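Les robots et le travail domestique : où en sommes-nous ?
Notes de l'intervenante – Seema Mittal, Tenine
Journée d'étude, octobre 2018

Diapositive 1 – Ouverture
Remercier les organisateurs et la salle. Rappeler l'objet de l'intervention : examiner si des machines peuvent prendre en charge des tâches ménagères ou de petites tâches d'atelier dans des conditions ordinaires. Annoncer que la réponse sera prudente. Les questions seront prises à la fin.

Diapositive 2 – Ce que l'on entend par « tâche ménagère »
Distinguer l'appareil spécialisé (lave-linge, lave-vaisselle), qui impose à l'utilisateur de préparer le travail, de la machine appelée à manipuler elle-même des objets divers. La seconde catégorie nous occupe seule ce matin. Ranger des provisions, débarrasser une table, garnir un plateau : ces gestes n'exigent d'un adulte aucune attention particulière. Ils supposent pourtant de reconnaître l'objet, de choisir une prise, de doser l'effort et de reposer l'objet sans renverser le voisin.
Marquer une pause. Demander à la salle qui a garni un plateau cette semaine.

Diapositive 3 – Le programme Plokunton
Présenter brièvement le cadre. Tenine conduit ce programme avec le bureau d'études Kordestani. Le protocole retient 29 tâches, réparties entre la cuisine, le bureau et l'établi. Chaque tâche est décrite par une fiche indiquant la position de départ, l'état attendu et le temps accordé. La campagne de référence a porté sur 1820 essais.
Préciser que les temps accordés ont été fixés d'après des opérateurs humains, puis élargis. Ne pas entrer dans le détail du barème, qui figure en annexe du rapport.

Diapositive 4 – Ce qui fonctionne
Les objets rigides, de forme régulière et posés à distance les uns des autres, sont saisis de manière satisfaisante. Boîtes en carton et canettes entrent dans cette catégorie. La répétition ne pose pas de difficulté tant que l'éclairage et la disposition restent stables.

Diapositive 5 – Ce qui résiste
Insister sur ce point, le plus utile aux décideurs présents. Les objets serrés les uns contre les autres, les emballages souples et les surfaces inclinées demeurent difficiles. Le travail à deux bras l'est davantage encore : l'un doit maintenir un support pendant que l'autre dépose, et la moindre erreur du premier compromet le geste du second. Neuf fiches du protocole relèvent de ce cas.

Diapositive 6 – Le poste de travail
Laisser l'image à l'écran pendant le commentaire. 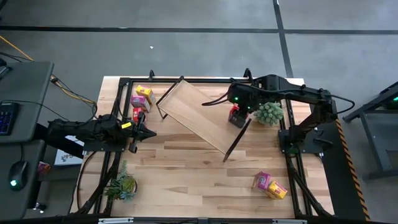

Poste à deux bras : canette tenue par la pince de droite, plateau en bois en position inclinée.

Attirer l'attention sur les boîtes de couleur et les plantes qui partagent la table avec le plateau. Une table de cuisine n'est jamais dégagée, et un système destiné au domicile devra composer avec ce voisinage.

Diapositive 7 – Et à l'atelier ?
La situation y est plus favorable, l'employeur pouvant organiser le poste autour de la machine. L'essai mené chez Skuvmont sur le tri de petites pièces conditionnées le confirme, sous réserve qu'un agent demeure à proximité. Rappeler que cette présence a un coût, trop souvent omis dans les dossiers d'investissement.

Diapositive 8 – Position de Tenine
Nous ne recommandons pas, à ce stade, de déploiement au domicile sans surveillance. Nous recommandons la poursuite des essais sur les tâches à deux bras, avec 1000 essais supplémentaires à compter de novembre, et la publication des échecs au même titre que des réussites.

Questions
Si la sécurité des personnes est évoquée, renvoyer à la section correspondante du rapport. Si le prix est évoqué, indiquer que l'étude ne le traite pas.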